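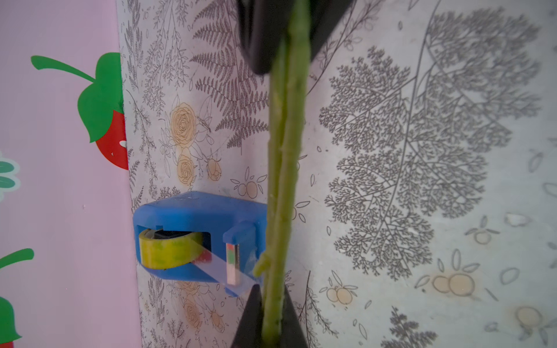 Visit report: open day at the Rivham floral workshop
13 January 2024

1. Purpose and route

Rivham opens its building to the trade twice a year, once in winter and once in July. I attended the winter date to look at two things: how stems are wrapped before a bouquet is assembled, and how the firm selects patterned backings for its display booths. We are due to replace the backings in our own showroom and have had no consistent rule for choosing them.

The site is a single-story building behind the Tranard depot. Visitors sign in at the side door and are sent through in groups. Mine was led by Norbert Rusnák, who runs the wrapping benches. The route was stock room, wrapping, booths, then the sample library. Parking is limited and the overflow lot is unpaved.

2. Stock room

Artificial stems are stored flat in open trays, heads all to one end. Rivham currently lists 313 stem types, of which 37 are roses. Each tray carries a paper label with the type, the delivery week and the wire gauge. Trays are not stacked more than four high, as the blossoms take a set under load and have to be steamed back into shape.

The firm buys most of its long stems from Brabec. Rusnák said that the supplier changed the coating on the pale green range last year and that the new coating holds tape less well below normal room temperature. The stock room is kept at the same temperature as the benches for that reason. I did not see a thermometer on the wall and did not ask.

3. Wrapping

Stem tape is applied at a low angle, starting under the lowest blossom and working toward the cut end. The tape is stretched slightly on each turn. Every turn should cover half of the one before it. On a bare straight stem the work is simple, and a new employee reaches an acceptable standard within a shift.

Side nubs are the difficulty. Where a small branch has been trimmed back, a stub remains, and the tape tends to bridge over it and leave a pocket. The workshop's method is as follows. Stop one turn short of the stub. Press the tape down with a thumb on the near side. Make one crossed turn behind the stub and continue at the original angle. A stub longer than the stem is thick goes back to the cutter.

Tape dispensers are fixed at bench height so that the cutting edge lies level with the working part of the stem. The worker can then present the stem to the tape without lifting it. I timed nothing, but the movement is visibly shorter than on our own benches, where the dispenser sits on a shelf. Changing ours would require only two brackets per bench.

Rejected work is unwrapped and redone once. After a second rejection the stem is stripped and sold in the seconds box by the side door. The box was nearly empty by noon.

4. Booths

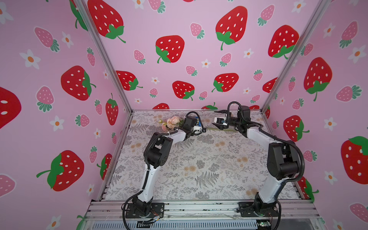 Panel selection is handled by Bohumila Oravec, and her section was the most useful part of the day. She groups patterns by motif size and by ground color, and keeps a written rule for each pairing. Large motifs go on upright panels. Fine line patterns go on surfaces where flowers will be laid down. The strawberry booth follows the rule closely: big red strawberries on pink at the back and sides, and a pale gray and white print of ferns and leaves on the tabletop. Pale pink roses with a long thin green stem remain easy to read against the gray print, and would lose their outline if laid over the pink.

Her second rule concerns repeats at the corners. Panels are cut so that no large motif is split exactly in half where two walls meet. This wastes material. She gave the figure as 24 sheets in the last refit and considered it acceptable. The offcuts are used as drawer liners.

Fine botanical papers are also supplied as wall coverings. In the version with gray fern drawings on a pale ground, small peach roses and berry clusters are spread between the ferns, and Oravec uses these accents to judge distance. If the peach is still distinct from the aisle, the lighting is sufficient. I thought this a crude test, but it costs nothing.

5. Sample library

The library holds 179 patterns in hanging folders, arranged by ground color and then by maker. Most of the recent additions come from Flovine. Samples may be borrowed for two weeks against a signature. I took three gray botanicals and one pink. The Flovine folder for strawberry patterns was out on loan.

Index cards are handwritten and some are out of date. Two patterns I asked for had been discontinued. A printed list is planned for the July open day.

6. Points to follow up

Dispenser height: measure our benches and price the brackets.

Stub rule: try the crossed turn on our own trimmed stems before adopting it. Our tape is narrower and may not grip on the far side.

Backings: order one fine gray print for the laying surface of the front display and leave the uprights as they are until the borrowed samples have been compared under our own lamps.

Brabec coating: ask whether the pale green range we hold is from before or after the change. The delivery labels should show this.

Samples are due back at the Rivham side door. The office there closes at four.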